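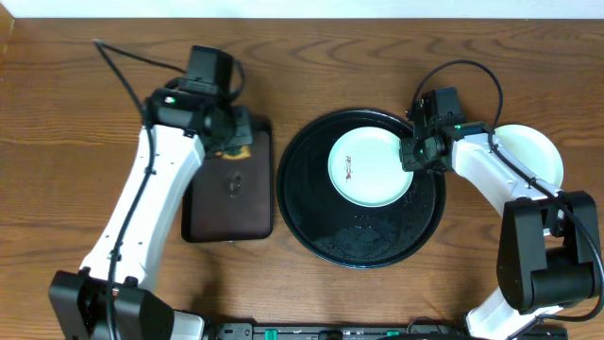 Dishes out on the table.

2021-04-23

I have been trying to cook from what we already have in the house before buying anything new. It started when I added up what we spent on groceries last year and then looked in the back of the pantry, where I found three open bags of red lentils and a jar of tahini older than my phone.

The rules are simple. I get 20 dollars a week for fresh things, mainly milk, eggs, onions and whatever greens look decent. Everything else has to come off the shelf or out of the freezer until the shelf is down to a normal level. I am in week four.

The first week was easy. We had pasta, canned tomatoes and half a freezer drawer of ground beef, so we ate the way we usually eat. The second week I got to the beans. I had forgotten how long chickpeas take when they have been sitting for years. I soaked them overnight, simmered them for 3 hours, and they were still chalky in the middle. A pinch of baking soda in the water helped with the next batch. The ones that stayed hard went into soup and got blended.

Hooman Zamani, who I used to share an apartment with in Hollow, sent me his lentil soup when I complained to him about all this. I have made it twice now. It goes like this.

Chop 1 large onion and fry it slowly in plenty of oil until it is properly brown. This takes longer than you want it to. Take half of it out for the top. Add 4 cloves of garlic, a teaspoon of cumin and half a teaspoon of turmeric to the pot and stir for a minute. Add a cup and a half of red lentils, one diced potato and 6 cups of water. Simmer until the lentils fall apart, then add salt and the juice of a lemon. Put the brown onions on top. He adds dried mint fried in butter, which I did the second time, and it is better that way.

It thickens up a lot in the fridge. I add water when I heat it and then it needs more salt.

The freezer has been harder than the pantry. I used to put things in without a label because I was sure I would remember them. I thawed what I took for chicken stock and it was the syrup from a batch of poached pears. There is also a block of something orange that could be squash or carrot. I will use it as if it were squash. I now keep a roll of masking tape and a marker in the drawer next to the fridge, and everything gets a name and a month. The oldest thing I could put a date on was a bag of plum halves from September, and those made a good crumble.

Spices were the other surprise. We had two full jars of ground coriander and no paprika at all. I bought paprika at Mahmoudi on the way back from Lendholm, where they sell it by weight, and counted it against the weekly money. I smelled every jar while I was at it. The ones that smelled like dust went in the compost.

What is left: most of a bag of barley, the lentils (one bag down, two to go), rice noodles, a lot of cornmeal, and two cans of coconut milk. I am thinking of a barley and mushroom thing this week if mushrooms are cheap — otherwise cornbread and the last of the chickpeas.

I still don't have a plan for the tahini. The oil had separated and it took a good while to stir it back together, but it tastes fine. If you have a use for tahini that isn't hummus, leave it in the comments. I made hummus last week and we are tired of it.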